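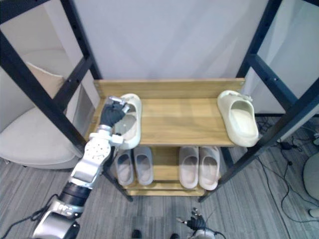 Treseck sleeve creep

4 min read · 40 shares · 5 comments

Treseck sleeve creep is a fault in robot hands that wear a ribbed cover over a moving metal frame. The cover works its way along the hand during repeated grasps until it presses on the finger joints. It was first logged on a two-armed robot running the Britum household routine, in which slide slippers are handled on a two-tier wooden rack. The hardest grasp in that routine is at the rim of a slipper on the upper shelf, where a gloved hand has to close around the edge while a short silver fingertip pokes out over the toe.

Cause

The cover is held at the wrist by a single clamp made by Dawber. Each time the hand closes, the ribs bunch slightly, and they do not fully return when it opens. The drift is small for any one cycle, but the first recorded stall came after 1,268 cycles. Clearance is tightest where the ribbed cover ends and the silver finger joints begin, and slack there can enter the cutouts in the metal. The risk is greater near a raised edge, such as the lip of a wooden board with three fingers on one side of it and the thumb on the other. 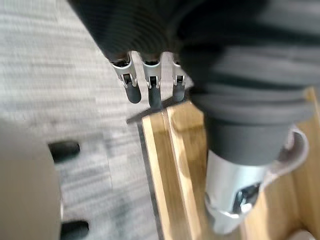
Detection

The controller reads the extra drag as contact with an object and reports a good grasp. Hye-jin Ahn, who wrote the fault report, found 348 false grasp reports in the Fudska logs for October. A fingertip close to wood grain is easily taken for one touching it – the wrist camera alone did not settle the matter. Motor current with the hand open is now used as the main check.

Safety

A stalled finger may release without warning when the cover slips free. Roy Horrocks advised that power to the hand be cut before the cover is pulled back by hand. 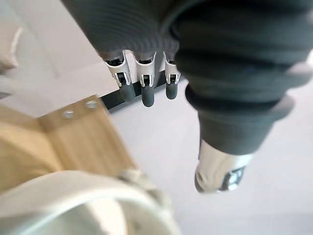

Robot hand with its fingertips empty, near a light wooden board.

Last edited 7 June 2025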